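Neltik merges duplicate edition records, adds publisher histories

October 1, 2026

Neltik, the shared book catalog used by independent libraries and secondhand dealers, has finished merging duplicate edition records for books printed before 1900. The new records went live overnight and replace the older listings in search results.

The merge covers 200 publishers. Most of them are small houses that changed names or partners several times and were entered in the catalog under each version of the imprint. A reader searching for a single title could find the same printing listed three or four times, each with a different publisher, and in many cases with no page count.

Under the new rules, one printing has one record. The imprint is transcribed as it stands on the title page, and a separate field links it to a publisher history. The history lists earlier and later names of the firm, its known addresses, and the years each name was in use. Where the year on a title page conflicts with the history, both are kept and the record is marked for review.

Work began in August with a test batch from the Amden reading library, whose holdings include a long run of sermon collections and religious magazines. Periodicals proved harder to handle than books. Bound volumes had often been cataloged as single works, with the title of the first issue standing for the whole set. Neltik now treats a bound volume as a copy of a serial, with the contents listed below the main entry. Supplements and loose indexes get their own lines.

The second batch came from Rernosel, a dealer in theology and local history. Its records carried detailed notes on bindings and former owners, but these were mixed into the general description. They have been moved to the copy level, so that a note on one copy no longer appears against every copy of the edition.

Old record numbers will continue to work. A request for a retired number is passed to the merged record, and the retired number is shown at the foot of the page under "Former entries." Libraries that download the catalog in bulk will need to replace their local files, as partial updates cannot be applied across the change. The full file is available to member libraries from the usual download page.

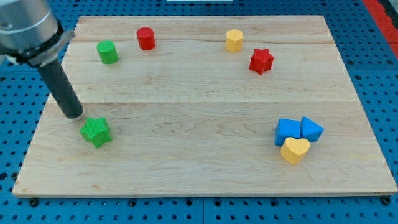 Chávez wrote in the comments that the redirects work for single records but fail for saved lists: a list of almost 100 editions came back with 15 entries missing, all of them bound periodicals. The same comment asked whether reader reviews attached to retired records would be carried over or dropped.

Neltik replied that reviews have been carried over and are now sorted by the edition the reader named, where one was given. The fault with saved lists is known and affects lists made before the merge that contain serials. Opening the list and saving it again restores the missing entries. An automatic repair is planned for version 2 of the list tool.

Corrections to publisher histories can be sent through the form on each history page. A scan of the title page should be attached, along with the reverse of the leaf if it carries a printer's name.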